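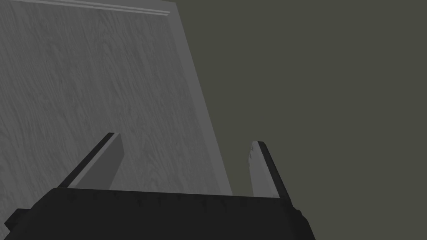
Figure 3. Simulated view: open two-finger gripper in front of a gray wood-grained panel.

3. Maceration and Holding of the Aromatized Base

3.1 Base wine and botanical charge

The base wine was a neutral dry white supplied by Sarmiento in a single lot, drawn from one tank and shipped in closed steel drums. It was chosen for low aroma and low color, so that changes in the finished vermouth could be assigned to the botanicals with more confidence. On arrival the wine was racked once, blanketed with nitrogen, and held in the cellar at Skurnero until the extracts were ready. Free sulfur dioxide was adjusted at this point and was not corrected again before blending. A later correction would have been closer to commercial practice, but it would also have added a second source of variation between vessels.

The botanical charge followed the Gasuleo house formula, which is built on wormwood, bitter orange peel, gentian root, and coriander seed. Smaller amounts of angelica, nutmeg, and vanilla are used to round out the finish. All dried material came from the same delivery and was stored in sealed foil bags in the dark. Wormwood was used as whole tops with the coarse stem removed by hand. Gentian root was cut, not powdered, since powder raised the solids load in preliminary work and blocked the filter sheets before the batch was through. The orange peel still carried part of its white pith. We kept it on because the house formula does, although pith is known to add a flat bitterness that panelists may confuse with gentian.

Each botanical was weighed separately and added to neutral spirit diluted with deionized water. The 3 treatments differed only in the order in which wormwood and gentian entered the vessel: wormwood first, gentian first, or both together. The other botanicals were added at the start in every case. Vessels were closed, turned end over end once in the morning and once in the afternoon, and otherwise left alone.

3.2 Contact time

Contact time was set at 10 days for every treatment. In the two staggered treatments, the second bitter botanical was added at the midpoint, so that it received half the contact of the first. This design confounds order with total contact for the later addition, a limitation that we accept here and return to in Section 5. A fully crossed design would have needed more vessels than the cellar could hold at a constant temperature.

Samples were drawn through a side port each morning and filtered through a syringe disc into amber vials. Absorbance was read on the same day. Bitterness was not assessed at this stage because undiluted extract tires the palate quickly and gives unreliable scores after the first few glasses. We tracked total phenolics as a rough proxy, while noting that the proxy does not distinguish the bitter compounds of gentian from the tannins carried in the orange pith. 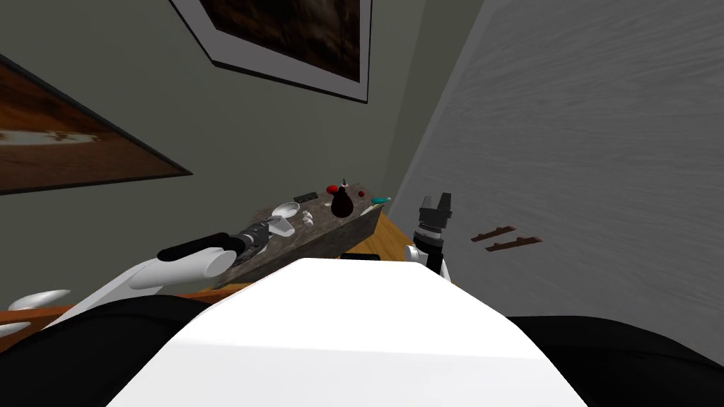

Extraction was fastest early on and slowed well before the end of the contact period. In the wormwood-first vessels, absorbance had nearly leveled off by the time gentian was added, then rose a second time. The gentian-first vessels showed a flatter curve with no clear break at the midpoint. Gentian root is dense and takes up solvent slowly, so part of its extraction probably continued after the wormwood went in, blurring the step that would otherwise appear. The vessels charged with both botanicals together gave the highest final reading, as expected from their longer combined contact.

One vessel in the gentian-first group was found with a loose closure and was excluded from all later steps. Its readings up to that point did not stand apart from those of its group — the decision was made on the condition of the closure alone, before the results were compared.

3.3 Pressing and filtration

At the end of maceration the free-run extract was drained by gravity and the wet solids were pressed in a small basket press. Press fractions were kept apart. They were darker and noticeably harsher on the nose than the free-run extract, with a hay-like note that was strongest in the fractions containing wormwood. Only free-run extract was used in the blends described below. Commercial producers often return part of the press fraction to the batch for reasons of yield, and our results should not be extended to blends made in that way.

Filtration was carried out through Rosanex depth sheets that had been rinsed with water and then with a small amount of base wine. The first runnings were discarded to avoid dilution and any papery taste from the sheets. No fining agent was used. Casein and bentonite were both considered, but each removes phenolic material to a degree that depends on the extract, and this would have narrowed the differences we wished to measure.

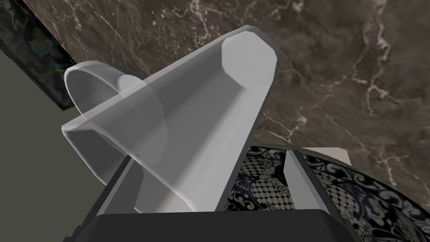

Blending followed on the same afternoon. Extract was added to the base wine by weight, sugar was dissolved in a portion of the wine before being returned to the tank, and alcohol was brought to target with neutral spirit. The order of these steps mattered more than we had assumed. In a preliminary trial, adding spirit before sugar produced a fine haze that persisted through cold holding, most likely from pectin in the orange peel. With sugar added first the blend stayed bright. All blends reported here were made in the second way.

3.4 Holding before tasting

Finished blends were held in full glass bottles for 9 weeks before the panel met. Shorter holding left a raw spirit edge that dominated the first sip, and panelists in the preliminary trial used words such as "sharp" and "unmarried" for blends from every treatment. Bottles were stored upright, in the dark, at cellar temperature. They were moved to the tasting room the evening before use and served without ice.

The panel returned 213 usable score sheets. Sheets with a missing bitterness score were removed, as were those in which the repeat glass had been skipped. Glasses were coded and served in balanced order, with plain crackers and water between samples. Panelists scored bitterness at first sip, bitterness after swallowing, herbal aroma, and sweetness, using unmarked line scales.

Separate scoring of early and late bitterness was introduced at the suggestion of Dymphna Mac an tSaoi, after preliminary sheets showed that some panelists were scoring the first impression and others the finish. Blend codes were assigned by Rocío Calvo, who took no part in the tasting, and were opened only after all scores had been entered. The statistical treatment of the scores is given in Section 4.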